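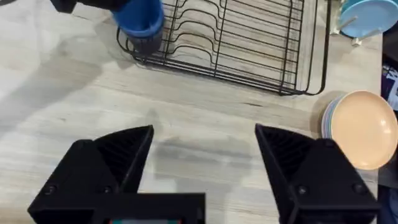
By October Ľubica Paulík had been staring at plates for so long that she had started dreaming in them. She told this to Libor Brabec over the phone one evening, sitting on the floor of the Hiltdale lab with her back against the cabinet and her shoes off, and he laughed in that big generous way of his and asked whether the dreams at least had a good success rate.

"Worse than the robot," she said. "In the dreams they're all the same color."

The planner was called Sokol, and she had written most of it herself (the good parts and the dreadful parts both, as she was always the first to admit). It took whatever the cameras gave it, guessed where everything was, and worked out which arm should go first so the two of them wouldn't tangle over the rack like a pair of aunts at one sink. On a good afternoon it was a pleasure to watch. On a bad one, the left arm would carry a cup as far as the rack and then simply stop and hold it there, as if it had remembered something it ought to have said to somebody years ago.

She had 182 log files of that pause. She had read them on the bus, in the bath, and once, to her shame, at her niece's recital. Every one of them said the same thing, that the arm was waiting on a lock, and that the lock belonged to the other arm, and that the other arm, asked about it, had nothing to do and was perfectly happy.

Diane MacLeod came by a little after eight with soup in a jar. Diane had run the Orkum group since before there was any furniture in it, and she had a way of sitting down next to a problem as though it were a person who'd had a long day.

"Show me," she said, and Ľubica showed her. The cup went out over the rack and stopped. The two women ate soup and looked at it.

"What does the right one think it's doing?"

"Nothing. It's idle."

"No, sweetheart, that's what you think. What does it think?"

So Ľubica put down her spoon and pulled up the right arm's own view of the world, the one she never bothered with when the arm was resting, and scrolled back through it slowly. And there, tucked under the fingers, was a plate. A faint one, six percent likely, made out of nothing but a soft patch of shadow on the wood. Too weak to pick up, and for that matter too weak to show on the main display, but enough, apparently, to be polite about. The arm had claimed the whole space over the rack for a plate it was never going to carry, and it had been keeping its claim very patiently ever since.

"Oh, you poor thing," said Ľubica, out loud, to the arm.

It took her 2 lines to make it let go. She ran it again with her hand over her mouth, and the left arm went out, and lowered the cup, and came back for something else. Diane screwed the lid onto the jar and went looking for both their coats.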